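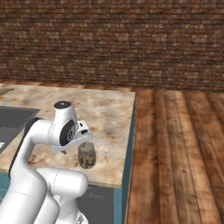
Teaching a Simulated Arm to Pick Up a Jar: What We Did and What I'd Do Over

I'm Yolandi, and this is my write-up for the robot learning project that Gert Hlongwane and I did together this term. Gert wrote most of the training code and I ended up owning the data, so this report is mainly about the data. His report covers the network and you should read that one if you want loss curves.

Our task was called "jar off the counter." A white arm stands at a kitchen island, there's a glass jar on the marble countertop with some brown lumpy stuff in it, and the arm has to get hold of the jar, lift it, and hold it up for two seconds. That's the whole task! When we pitched it in class it sounded almost too small. I had wanted to do a full put-away task with a cabinet in it, and I'm so glad Gert talked me down.

Why simulation

We had access to the simulator all the time and to the lab only on Monday afternoons, so that decision kind of made itself. The other nice thing is the reset. You press a key and the jar is back on the counter and the arm is back at its start pose, and you haven't swept up any glass. I probably dropped that jar more times than any object I've ever handled in real life.

The downside is that you're looking at a flat screen and trying to judge depth. More on that below, because it messed up a big chunk of my first batch.

The setup

We used a kitchen layout that came with our course materials. It has a marble-patterned island with teal sides, a dark sink on the left, a brick wall behind, and a plank floor. We left all of it in on purpose. Gert's thinking was that if the policy only ever saw a jar on a plain gray table, it would learn "jar = the thing that isn't gray," and he's probably right. A see-through jar on swirly orange and cream marble is a much meaner problem. The upper part of the glass picks up the pale counter color and nearly vanishes, and there were recordings where I could really only find the jar by looking for the brown stuff inside it.

I drove the arm with a game controller. Left stick moved the gripper across the counter, right stick did height and wrist rotation, and the trigger closed the fingers. We called our recording tool Emari (Gert names everything, the training code is Griltenari, please don't ask me what either one means). Emari saved the camera view, the joint positions and the controller input, and when I pressed a button at the end it asked me to mark the run as good or bad.

Batch one, or how I wasted a week

The plan was simple: sit down, record lots of runs, hand them to Gert. I recorded 171 in the first week and felt great about myself.

Then Gert trained on them and the arm did this odd thing where it came down toward the jar, stopped just above it, and hovered there. Sometimes it would hover until the run timed out. Sometimes it would drift left a little and come back, like it was thinking it over. We spent two evenings hunting for a bug in Griltenari before I sat down and played back my own recordings.

It was me. I was doing it in almost every run. Since I couldn't judge depth well on the screen, I'd bring the gripper in over the jar, stop, tilt my head (as if that would help), nudge the stick, stop again, and then commit. In a lot of my recordings the longest single piece of the run was the pause. The network copied it perfectly. I was kind of proud of it and also wanted to throw the controller.

The other problem was the wrist. From our main camera, once the arm is reaching over, the wrist housing covers part of the jar's rim. So at exactly the moment when you most want to know where the rim is, you can't see all of it. I'd been compensating without noticing by always coming in from the left, where I could at least watch a finger pass down beside the glass. So all my data came from one side.

Fixing the view

We added a second camera looking along the counter from the right, and showed it in a small window in the corner while I was driving. This made a huge difference. I could see the gap between the fingertips and the countertop, and the pauses got much shorter pretty much on the first day.

We argued about whether the policy should get the second view too. Gert said yes, because otherwise I'm making decisions with information the network doesn't have, and it would be learning from moves it has no way to explain. I hadn't thought of that at all! We gave it both views. If you take one practical thing from this report, I'd pick that one: whatever the person driving can see, the model should get to see.

Batch two

For the second batch I wrote myself some rules and taped them to my monitor:

Move the jar every run. Emari picked a random spot inside a square on the counter, so I couldn't get lazy.

Start the arm from a different pose every run.

Don't stop over the jar. If I got lost, I backed up and came in again, or I threw out the run.

Switch approach sides every ten runs.

Quit after 90 minutes, no matter what.

The last rule came from looking at my bad-run markings. In long sessions I got sloppy near the end, and worse, I got generous. I'd mark a run good when the jar was tilted halfway over in the fingers, just because it was technically off the counter. When I went back through the first batch with fresh eyes I changed 21 of my own labels from good to bad.

I recorded in short sessions through the rest of the month and we stopped at 754 runs marked good, counting only the second batch. We didn't mix in the first batch at all. Gert tried it once, just to see, and the hovering came right back.

Did more data help?

Yes, but less than I'd hoped, and it depended a lot on which data. Gert trained on different slices of the second batch so we could compare. Going from a small slice to a medium one was dramatic: the arm went from swatting at the jar to closing on it most of the time. Going from the medium one to everything was harder to see. It mostly helped with spots near the sink, where the jar hadn't landed very often, and it didn't do much for the middle of the counter, which was already fine.

That makes me think I could have recorded fewer runs and been pickier about where the jar went. Random placement sounds fair, but we also threw out more failed runs in the hard places, so after sorting, the good pile leaned toward the easy places. I didn't catch this until I plotted the jar positions at the very end. I should have made that plot on day two.

Things that still don't work

When the jar is close to the front lip of the countertop, the arm comes down too far forward and knocks it. I think this is because I was nervous about that edge myself and tended to abort those runs.

The policy never retries. If it closes on air, it lifts anyway, very confidently, holding nothing. We have almost no examples of recovering from a miss, because I threw those out as bad. Our instructor, Dr. Gumede, pointed out at the checkpoint that a messy run which ends well might be the most useful kind we could record, and I had been deleting them for weeks. Ouch.

And we only used the one jar. We have no idea what happens with a taller one, or with one that's empty.

What I'd do next

I'd record a set of deliberate misses, where I close next to the jar, open up, and try again. I'd also get a second person driving. Everything in the data is my habits, and Gert swears he can recognize my driving in how the trained arm moves (it swings a bit wide at the elbow, and so do I, apparently). He did a few practice runs near the end and he comes in much steeper than I do, so mixing us would be interesting.

Ilero, the student group that shares our compute time, has asked for the recordings for a project of their own, so I'm cleaning up the folder for them now. It has the good runs, the bad runs I still had, and a text file with my rules. I'm leaving the first batch in too, in its own folder, with HOVERS in the name.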